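Best floor color for a small room with dark walls?
Posted in Home & Garden > Floors and Walls

Ysaline Lacroix
We moved to Dundville in September and the back room is the last one left to do. It is 140 square feet with one window on the north side. The previous owners painted all the walls a very dark gray and I like it, so the walls are staying. The carpet is going.

My husband wants dark walnut planks to match the walls. I want something pale. The store had two samples I liked, a light gray and a honey color, and the clerk told me the gray would look cold. I also have a big square white table that has to go in there, and I can't decide if that helps or makes it worse.

Other things that may matter: we have a dog, the door to the yard opens into this room, and the subfloor is concrete. Which color would you pick, and which way should the planks run?

Riviere
go light. dark floor + dark walls = cave. had it in my last apartment and you see every dog hair too

Lanell
I'd go with the light gray. I did close to the same thing in my den two years ago and have no regrets about the color, though I do have some about other parts of the job.

On color first. With dark walls the floor does most of the work of bouncing light around, and a north window gives you flat light to begin with. Walnut would take that away. Honey can look good against charcoal, but under a north window mine looked orange in the mornings, so I took it back. Bring home full planks instead of the little sample squares and leave them on the floor for a few days. Look at them at breakfast and again with the lamps on. Warm bulbs will fix most of the coldness the clerk was talking about.

The white table is fine. It will be the brightest thing in the room, so keep the rug plain or skip it.

Direction: the usual advice is to run planks along the longest wall, or toward the wall you face when you walk in. The seams lead your eye back and the room feels deeper. Running them crosswise makes a narrow room look wider, but it chops it up.

Wall shades are close to yours, I think.
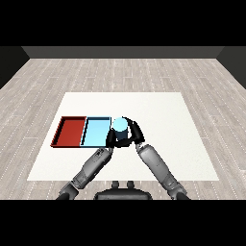 Light gray planks running to the back wall, charcoal at the back, darker on the sides, white table.

The part I got wrong was the concrete. Tape a square of plastic sheet down on it for a couple of days and see if moisture collects underneath. I skipped that and had to pull up a corner by the yard door. Check it for level too, and fill the low spots before the underlayment goes down. Leave the expansion gap the box tells you to leave – baseboard covers it.

For the dog, get a matte finish with some texture. Gloss shows scratches.

Ysaline Lacroix
Thank you both. I showed my husband and he is coming around on the gray. We will do the plastic test Thursday. The brand at our store is Grillach, if anyone has used it on concrete.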